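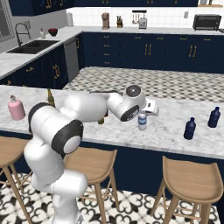 Does a policy learn better when every training episode starts from a different arrangement of objects?

Up to a point it does, and in my tests that point came much earlier than I expected.

For the last months I have been working on a grasping method which Cathal Corrigan and I call Vanura. The task is simple to say: the arm gets the name of one bottle and must pick it up from a kitchen island without knocking over the others. All training happens in simulation. The kitchen model always stays the same, with the marble counter and the stools in front of it, and only the bottles change their places.

My first idea was to randomize everything, as much as the computer could support. I generated 785 arrangements and collected demonstrations with our planner, Zedden. Then I trained a second policy with only 400 of them, chosen so that the bottles stand close to each other. I tested both on the same 16 new arrangements, which neither policy had seen.

The smaller set won. The policy trained on it failed 3 times, and the one trained on the full set failed more often, mostly in the same way - the gripper came down at a good height but touched a neighbour bottle on the way. I checked the code twice because I did not believe it.

My explanation is that in most random arrangements the bottles are far apart, so almost any approach direction works. The policy sees many easy cases and learns a lazy habit. When the bottles are close, the planner must choose the angle of the wrist with care, and this is the behaviour I want to copy.

Ottar Haugland read my draft and made a fair objection. Sixteen tests are few, and a different random seed could change the order. He is right, so I am repeating everything with new seeds, and I hope to have the results in July. I would also like to try it with the arm at its base on the other side of the island, where the reach is longer.

One small practical note, if you work with similar tools: save the seed together with each demonstration. I forgot this in the first batch and had to generate all of it again.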